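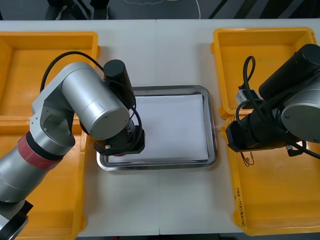 White sheet in the steel tray, with an arm on each side.

Diary > March > Thursday evening

It rained since the morning and I stayed with the notebooks until my tea was cold. I am now at page 31 of the second notebook. Hubert Gisler wrote smaller in the winter months than in the summer, I have noticed this before, and I think it was to save paper. In January he fits two days on the space where in July he writes one.

I should put down here how I work, so that I can find it later. First I read the whole page aloud in his dialect, slowly, even when I do not understand it. Then I write it in plain German with pencil. Only the day after I make the English. When I try to go directly into English I become too elegant, and he was not an elegant man. He writes "Snow. Cow sick. Snow." My first English for this was "Snowfall continued, and one of the cows had fallen ill," and I was ashamed when I read it again.

There are 686 entries altogether, if the loose pages at the back of the third notebook belong to it. My cousin believes they come from another year. The ink is the same brown color, but the lines are wider, and he mentions a dog which I do not find anywhere before. I will decide about the dog when I reach him.

The word of today is "aper." In the mountains we say it when the ground is free of snow, and English seems to have no word for it at all. "Bare" is too poor. "Snow-free" sounds like a product in a supermarket. I wrote "the south side is open" and left it with a small question mark. Mrs. Lanz, from downstairs, grew up with English and she tells me that "open" is good, that a farmer would say it. Yet she also said this about "the meadow is undressed," so I am careful with her opinion. She was in a very good mood that day.

A second trouble is the temperature. For the first winter he gives no degrees, only how the water in the trough behaves. "Skin on the trough." "Trough hard." "Trough hard, used the axe." Later he must have got a thermometer, and from this moment the notes are shorter and for me less interesting. I was almost angry at the thermometer. One line I copied on a card and put over my desk: "9 degrees and nothing to say."

I went at noon to Clostora to buy the thin folders. They had only the gray ones. The young man offered to order green, and I said gray is fine, and then on the stairs outside I wished for green. The bus from Grimlow was late again and I read the timetable in the shelter three times from top to bottom, also the small letters about school holidays.

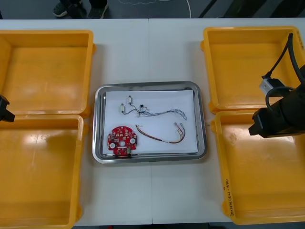 Yellow bins to the left and to the right, parts on the paper in the middle.

After lunch I sorted. I had mixed the days with the months, and the drafts with the clean copies, and I could not any more say which version of February was the good one. So the bed became a table for two hours. Pencil German near the pillow, English next to the window, doubts at the foot end. The doubts are the highest pile. I found there a page I had looked for since Christmas, the one with the avalanche, and I sat down on the floor and read it from start to end.

He gives the avalanche four lines. It came at night, it took the hay barn of the neighbor, nobody was hurt, the church bell did not ring since the rope was frozen. Then on the next day he writes the price of nails. I have translated the four lines six times. The last version is nearly the same as the first, only that I took out "terrible," which he did not write. It was I who wrote it.

My aunt called from Okirora at four o'clock. She asks always how many pages, like for a schoolchild. I told her 31 and she was quiet, and then she said that her father never in his life told her about any barn. She would like to have that page before the others. I promised to send it on Saturday, with the German too, so she can hear him. Then we spoke of her knee. The new shoes are helping, but on the stairs she still goes sideways.

She wants also to print the whole for the family. I said 300 copies is a nonsense number, we are not so many cousins even if we count the ones who do not write. She said that one must leave some over. I do not know for whom. I will ask a price for fewer and tell her it is what the printer recommends.
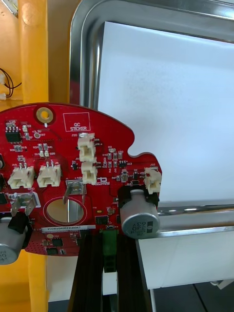

His right-hand column is the thing I think about most this evening. On each page he drew a line with the ruler and wrote "Remarks" at the top, and on most pages there is nothing below it. He kept the column in all three notebooks. Should I print it, empty as it is? My cousin says to leave it away, it costs space. But an empty place with a name over it tells something too. The red circuit board has a white rectangle with QC STICKER printed on it, and only the bare red inside where a label could go, and I see it at once as a place somebody meant for something. With the column it is the same for me. I will keep it, narrow, with the word at the top as he had it.

Tomorrow the entries of early spring, when the trough opens. I have already looked ahead a little, which is against my rule. He writes there "loud water," two words for a whole day, and I think that I can leave it just so.

The rain has become thinner. I must still wash the cup and bring Mrs. Lanz her umbrella back.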